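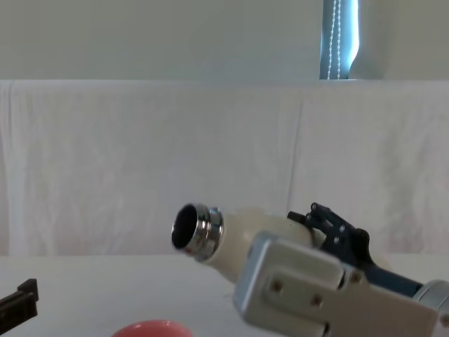

4.2 Containers brought from home

The refill counters in Flandeck and Ruden sold the same goods at the same prices, but they differed in how they handled containers. In Flandeck, customers could use any clean container as long as the clerk could weigh it first. In Ruden, the counter kept a shelf of loan jars, and most customers used those during the early weeks of the study. The records in this section cover 13 weeks and 2832 refills made by 632 registered households. Purchases made without a household card were left out, as were refills of pet food, which both stores sold from a separate bin with its own scale.

We sorted the containers into four groups: wide-mouth jars, narrow-neck bottles, boxes and tubs, and bags. The clerk chose the group at the time of sale by pressing one of four keys on the register. A second code was added for the closure, where there was one. We did not ask clerks to record the material. A short trial in the Flandeck store had shown that coated metal and glazed ceramic were often mixed up at the counter, and checking them slowed the line.

Narrow-neck bottles were the hardest group to place. The group takes in old juice bottles, oil bottles, and bottles with a threaded metal collar at the neck (Figure 3). Customers used them mostly for liquids such as vinegar, dish soap, and cooking oil. A smaller number used them for rice or lentils, and these sales took longer at the counter than the same goods sold into jars. The funnel supplied with the Pasteo dispensers was made for liquids, and dry goods tended to bridge across its outlet. The Flandeck store bought a wider funnel in the second half of the study. Refill times for dry goods in narrow-neck bottles fell after that, although they stayed above those for jars.

Container size mattered less than we had expected. The most common fill was 500 grams, in both towns and for nearly all dry goods, and households with larger containers often left them partly empty. In the interviews, several people explained that they bought what they would use before the next trip. Others had a fixed amount in mind from packaged goods and saw no reason to change it. One woman in Ruden had bought the same weight of flour for most of her adult life and asked for it by the word "bag," even when she handed over a jar.

The tare weight was a frequent source of trouble. At Flandeck the clerk weighed each container empty and wrote the weight on a paper label. Labels came off in the wash, so regular customers had the same container weighed many times. Some scratched the weight into the base or wrote it under the lid. Lids caused errors of their own when a container had been weighed with the lid on and filled with it off. These errors were small for plastic tubs and larger for glass jars with clamp lids. Ludger Tiedemann, who carried out the counter observations, began to note lid position partway through the study, and the earlier records cannot be corrected for it.

Cleanliness was handled by rule. Both stores asked that containers be washed and fully dry, and clerks could refuse any that were not. Refusals were uncommon and fell mostly on bottles, where the inside of the neck is difficult to reach with a cloth. Reuter, the wholesaler that supplied both counters, required its drivers to report moisture found in the bins, and it made no such report during the study period. We cannot say whether this reflects the rule at the counter or the fact that customers in both stores had no direct access to the bins.

Households that brought the same container on each visit were more likely to remain in the study to the end. We treat this result with caution. A household that had settled on a container may simply have been one that had settled on the store, and our data do not separate the two. The interviews held in September give some support to this reading. People who had stopped coming spoke mainly of opening hours and of the walk from the bus stop, and few mentioned containers until they were asked.

The loan jars in Ruden followed a different course. Demand was high at first and then dropped as customers kept the jars at home and refilled them as their own. The store did not charge a deposit. By the end of the study the loan shelf was restocked only once a month, and clerks had begun entering the jars under the same key as privately owned ones. Section 4.3 therefore treats both kinds together.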